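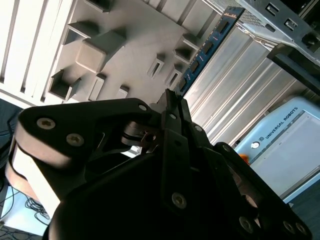

An Afternoon at the Lodhi Open Day

16/02/2003

I went for the soup. The flyer in the library said "community open day, tours, talks, hot food," and I have sat through worse than a talk for a bowl of hot food. The Lodhi building used to be a carpet warehouse and still has the loading doors, which were open in February so that everyone would feel welcome. I kept my coat on until I left.

Admission was free but you had to sign in, on a form that wanted my occupation and my "areas of curiosity." I put down drains. The woman at the desk read it, nodded and gave me a sticker with my name spelled wrong.

What they do at Lodhi, for those who haven't heard, is take in things that people have stopped wanting and find somebody who does. Furniture on the ground floor, bicycles at the back, anything with a plug upstairs. According to the board in the hall they passed on 3,213 items last year. One of those was my old ironing board, so I felt I had a stake in the business.

Our guide was Joris Nijs, who has a good loud voice and walks backward with a confidence I didn't share. There were 12 of us at the start and 11 by the time we reached the bicycles. Joris counted twice and then carried on.

The furniture floor

Go early if you want a chair. By two o'clock all that was left was wardrobes, and there is a reason for that: people buy them, measure the stairs, and bring them back. Joris pointed out one large Joneleo with a mirror door that has been sold three times. It was on offer again at $18. A couple in our group opened and closed it for a long while and I could see them both thinking about their stairs.

The beds are kept in a side room and you're not allowed to lie on them. This rule was new since the last open day, in September, and Joris wouldn't be drawn on it. 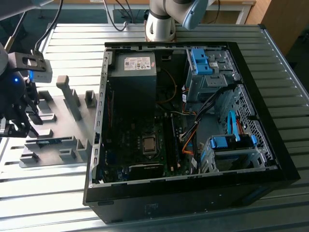 The talk was on the upper floor and was called "When to Let Go." I'd expected something about attics. It was mostly about money: what a repair costs in hours, what the thing will fetch afterward, and how often the second number is smaller. The speaker had a slide for toasters and a slide for sofas, and she was pretty hard on sofas. Questions went on for longer than the talk did. One man wanted to know if his computer was worth keeping, and she told him to take the side panel off and see whether there was a memory slot free next to the processor before he spent a cent on a new one. He wrote that down on his hand. Somebody else asked about a piano and the whole room sighed – I gather pianos come up every time.

After that there was supposed to be a film, but the projector had been borrowed by the Corex people across the yard, so we went to lunch at a quarter past three.

The soup

Leek and potato, with bread from Omo, the bakery on the corner. The bread was excellent. The soup had been ready since noon and had reached the stage where a spoon stands up in it, but I had two bowls and so did the man with the writing on his hand. Coffee was extra and came in whatever cup was next off the shelf. Mine said World's Best Grandma.

Getting there

The bus stops right outside but the sign is on the other side of the road, so ignore it. Parking is in the yard and you will be blocked in by a van. There's one restroom, past the bicycles, and the light is on a pull cord behind the door.

I came home with a lamp. It doesn't go with anything we have and I was told so before I had my coat off. Next open day is in September again, and they tell me the doors will be closed by then if it's cold – they're waiting on a part.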